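Dureté de l'eau et entartrage : notes après un an à Oladdale

En février, j'ai emménagé dans la partie haute d'Oladdale, alimentée par le captage de Hebden. L'eau y est nettement plus calcaire que dans mon ancien logement. Premier signe : un débit en baisse au robinet de la cuisine, puis un chauffe-eau qui mettait de plus en plus longtemps à remonter en température.

Le mécanisme est connu. L'hydrogénocarbonate de calcium dissous se décompose à la chauffe et précipite sous forme de carbonate. Le dépôt se fixe d'abord sur la résistance, qu'il isole thermiquement. Au robinet, c'est surtout l'évaporation qui agit - l'eau part, les sels restent.
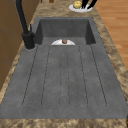 Faut-il adoucir aussi l'eau froide de la cuisine ?
Je la laisse brute. Un adoucisseur à résine échange le calcium contre du sodium, et je préfère ne pas en ajouter à l'eau de boisson. La dérivation se pose avant l'appareil, avec sa propre vanne d'arrêt.

J'ai retenu un Ketotlow à résine, modèle compact, avec régénération volumétrique : le cycle se déclenche selon le volume consommé et non à date fixe. Réglage actuel : une régénération tous les 900 litres, à 2 heures du matin. Le cycle complet dure 90 minutes, pendant lesquelles l'eau qui passe n'est pas traitée.

Le réglage de dureté demande un peu de méthode. J'ai mesuré l'eau brute au test goutte à goutte Prandetside, en rinçant deux fois le tube avant chaque prélèvement. Résultat : 42 degrés français. La vis de mélange a ensuite été ouverte par quarts de tour. Une eau trop douce rince mal le savon et peut devenir agressive pour certaines canalisations.

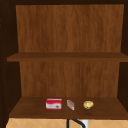

Entretien

Le niveau de sel se contrôle le samedi. Il doit rester au-dessus de l'eau dans le bac ; une croûte en surface se casse avec un manche à balai, sans forcer sur le fond. Les mousseurs passent au vinaigre blanc quand le jet dévie. Prochain point à traiter : le groupe de sécurité du chauffe-eau, qui goutte encore hors période de chauffe.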